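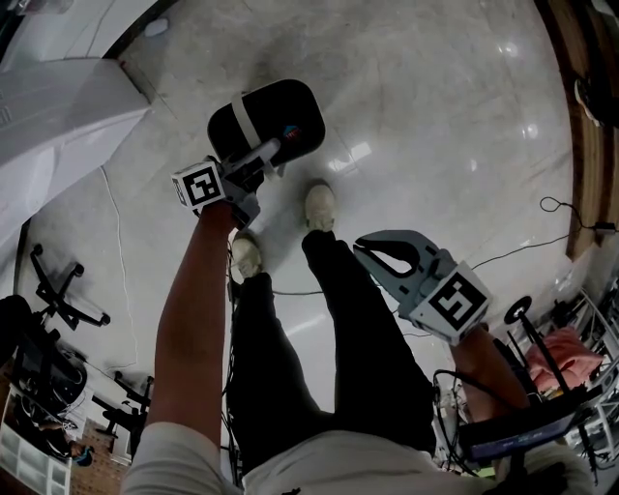
We use cookies to remember your preferences. Accept / Manage settings

I put off buying a proper spin mop for years because I figured a mop is a mop, right? Then we moved into a place with shiny tile in nearly every room and I found out how much I'd been getting away with on carpet. Every footprint shows. Every drip from the dog's bowl shows. By November I was cranky enough to order the Woklow, which my sister-in-law had been going on about since summer.

So I've had it eight weeks now and I have opinions!

First, the bucket. It's split into two sides, one for clean water and one for dirty, and I love this more than I expected to. With my old Donico flat mop I was basically painting gray water back onto the floor and wondering why it dried streaky. The Woklow's clean side stays pretty clear right through the kitchen and hallway (I do change it before the bathroom, because ew). The wringer is a push-down thing, no pedal. Three or four pumps gets the head damp enough for tile. If you have wood floors you'll want to give it a couple more.

The head itself is a round microfiber pad and it's great in open areas, less great in corners. I still go around the toilet by hand. It also doesn't love dog hair, so sweep first, and I mean really sweep. I skipped that step once and ended up dragging a wet clump all the way to the front door.

The handle comes in three pieces that screw together, and mine works itself loose about once a week. A wrap of plumber's tape on the threads has mostly fixed it. The pole could also be longer. I'm not tall and I'm fine, but my husband hunches over it and complains (he'd complain anyway).

As for soap, use less than you think. The leaflet says a capful and that left a film on my tile that grabbed every sock in the house. I'm down to a tiny squirt, and sometimes just warm water with a splash of vinegar. Check what your floor can take before you copy me, though, as vinegar is bad news for real marble.

I paid $35 and the refill pads come in packs of 2. They wash fine, no fabric softener, hang to dry. The Skernik one at the same store had a nicer pedal wringer but only the one tank, and I wouldn't go back to that now.

Four stars from me. Fix the handle and it's five. If anyone has found a pad that gets into corners and fits this thing, please leave me a comment!

- Aurora Pacheco

Contact | Privacy | Back to top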